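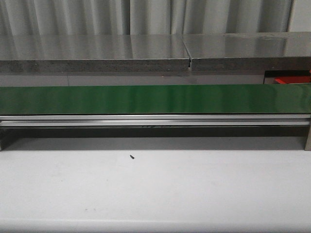
The belt and the bench, with the grey curtain behind.

I have been meaning to write up my two days at Ollholm ever since I got home, and then May got away from me. So, while the muscle memory is still there: I taught a robot to do something! With my own hands! I'm still a bit giddy about it.

The job sounds like nothing. Push buttons come along a green conveyor belt, the big mushroom-headed sort you'd thump to stop a machine, and the robot has to pick each one up and put it in the tray of the same colour. Red in red, yellow in yellow. A toddler would do it for a biscuit. Getting a robot to do it by showing it, with no code telling it where to go, is a different afternoon altogether.

Roksolana Fedoruk runs the sessions and has the patience of a very tall tree. She started me on leading the arm by hand, where you take hold of it near the wrist and simply walk it through the job. I expected it to be heavy and it wasn't, it sort of floats along with you, but it does have opinions about its elbow. My first go was all over the place. I went down to the belt, changed my mind, came back up, had a think, went down again. All of that gets recorded, of course, and the robot takes your dithering every bit as seriously as your good ideas.

"Decide before you touch it," she told me, and I've been saying it to myself in the kitchen ever since. 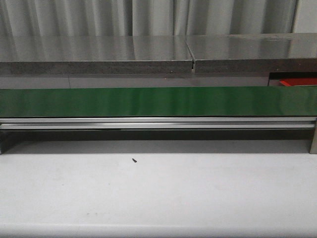 After lunch I swapped to remote control, which I'd secretly been looking forward to more. You hold a small handle, you move, and the arm over at the bench moves with you. The lag is tiny but your brain notices it, and for the first half hour I kept overshooting the far side of the belt and muttering. Illia Moroz was on the other station and suggested I stop watching the arm and watch the wrist camera view instead. Huge difference. You look out between the two black fingers and it all becomes very simple – there's the thing you want, there's the gap it needs to fit into.

What you don't get is any feel. When I was leading the arm by hand I could sense the moment the fingers settled round the cap. On the handle I had to judge it by eye, and the cap is domed and glossy, so if you pinch too high it squirts out sideways. I learned to go lower, to the black body under the cap, and to close slowly. My later recordings are so much calmer than the early ones that Roksolana threw my first four away without even asking me, and quite right too.

By the end of the second day I'd recorded 66 demonstrations. I was very proud of that until Mireille Chidiac mentioned that she'd done 500 for an earlier version of the same task. She also gave me the best tip of the lot, which was to vary things on purpose. Start the arm from a different spot. Let the button lie at an awkward angle. If every demonstration is perfect and identical, the robot only knows what to do on a perfect and identical day, and the first time something arrives a bit skew-whiff it hasn't a clue.

The yellow ones were my favourites and also my worst. Yellow cap, yellow tray, nearly the same shade – on the wrist view you find yourself looking for the shadow, or the purple circuit board at the bottom, to see how the thing is lying. Red on red is a bit like that too, though the highlight on the cap helps.

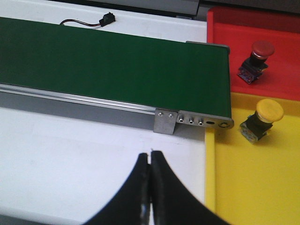 Things I'd do differently

Wear short sleeves. My cuff kept catching on the handle.

Rest more often. My demonstrations got sloppy late in the afternoon and I could see it when we played them back, lots of little wobbles on the way over to the trays.

Let go properly. I had a habit of opening the fingers and whipping the arm away in one movement, which can knock the button over if you're unlucky. Open, wait a beat, then lift.

Keep the route the same height over the end of the belt. There's a raised cap where the belt goes round its roller, and I skimmed much too close to it on one run. Illia made a noise I won't try to spell.

Next time

I've asked to come back and try a two-handed task, if they'll have me. Oleksandra Chornovol has been doing one with cable clips and says it's maddening, so naturally I want a go. If any of you have taught an arm this way, tell me in the comments whether you prefer leading it by hand or driving it from a distance. I'm still on the side of by hand, but only just.

This site uses cookies to remember your preferences and count visits. By carrying on reading you agree to their use. Accept | Manage settings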